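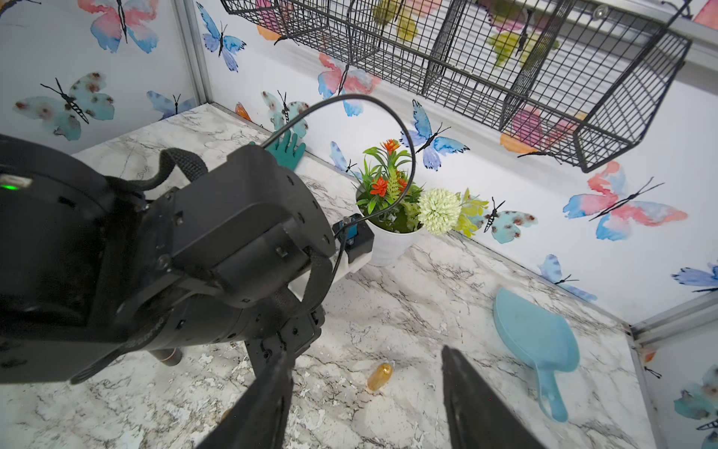
Giuliana Henao says the draw bias at Apaza is as plain as day, that everyone who bets there already knows it, and that if we leave it out of the ratings for another month we may as well give people the racecard and a pin.

Noted. Still leaving it out for now.

23 April 2025, notebook, ratings

Picked up where I left off on the sprint file. 2132 runners in it after cleaning, all five and six furlongs, all on the straight course. Non-runners gone, slow starters kept in. I went back and forth on the slow starters. A horse that misses the break from a low stall hasn't told us anything about low stalls, but once I start throwing out runs I don't like the look of I can make the file say whatever I want. Kept.

First pass was the one Giuliana did in March. Split each field into low, middle and high thirds, count winners. High comes out well in front, and I can see why she's sure. What bothers me is how much of it sits in the big fields. There are only a few days a year when they get 24 runners down that straight, and on those days the pace has nearly always been on the stands' side. So is it the stall or is it where the front-runner happened to be drawn? Winners only can't separate the two.

Second pass, lengths beaten instead of winners, capped so that tailed-off horses don't swamp everything. The high draw edge shrinks a lot. Still there, but I wouldn't want to argue for it in front of anybody who knew what they were doing. Take out the soft-ground meetings and it shrinks again.

Third pass, tried to put market price in as a control. This is where I got cross. If the public already believes in the high draw then the prices already have it, and I'm testing whether the crowd overdoes it, a different question and possibly a more useful one. On this file, high-drawn favourites did slightly worse than their price said they should. Slightly. I'm not hanging anything on that either.

Gosska have put out their new course guide and it states the Apaza bias as fact, with a star rating. No sample size, no dates, no mention of rail movements. The rail was moved 23 times over the period in our file (went through the clerk's notices one by one, horrible job). Any study of stalls that treats those as the same track is adding up different tracks. I'd like to know if Gosska did anything about that. I suspect they counted winners.

To be fair to them, so did we.
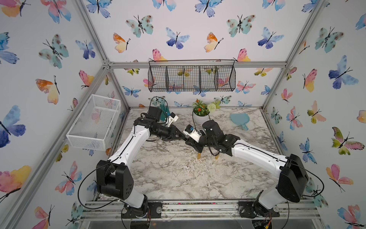 Re-ran it with rail position as a column. Groups get thin very fast. With the rail out on the far side there is hardly anything to look at, and what there is comes mostly from one wet week. With the rail in its normal place the high stalls look fine, nothing special. That leaves the dolled-out days carrying most of the effect, and on those days I would half expect it anyway, given where the fresh ground is.

Nilter sectionals: tried to use them to get at early pace by lane. Not impressed. Two of the races I checked by hand against the replay had the leader wrong at halfway, and in one the first-furlong time was quicker than I believe any horse has run it. Their support page says figures are "reviewed". By whom, and when? I'd use them for the last two furlongs at a push. Wouldn't build anything on the early splits.

Jorley (our name for the new ratings, for anyone reading this cold) currently has Apaza sprints with no draw term at all. Giuliana wanted 3 pounds across the track, low to high. I tried it to see what happened. It improves the fit on the years we used to find it, naturally, and does nothing on last season's races, which were kept back. Call it a shade worse. One season is small and I could be unlucky. I don't think a hunch gets into the numbers on those terms though, mine included.

Where it stands:

No draw term for Apaza until it survives the rail split.

Giuliana is going to mark up pace by hand for the big-field days, from replays, without looking at the results first. She thinks this is a waste of an evening. It may be.

I'll redo the going column. Found official descriptions that changed between the first race and the last and we only stored the first one, so some of the "good" races weren't. No idea yet how many.

Write to Gosska and ask about the rail. Not expecting a reply.

Also the cap on lengths beaten was picked out of the air by me, on a Friday I think, and I've never tested a different one. Try it wider and tighter before anyone quotes the second pass.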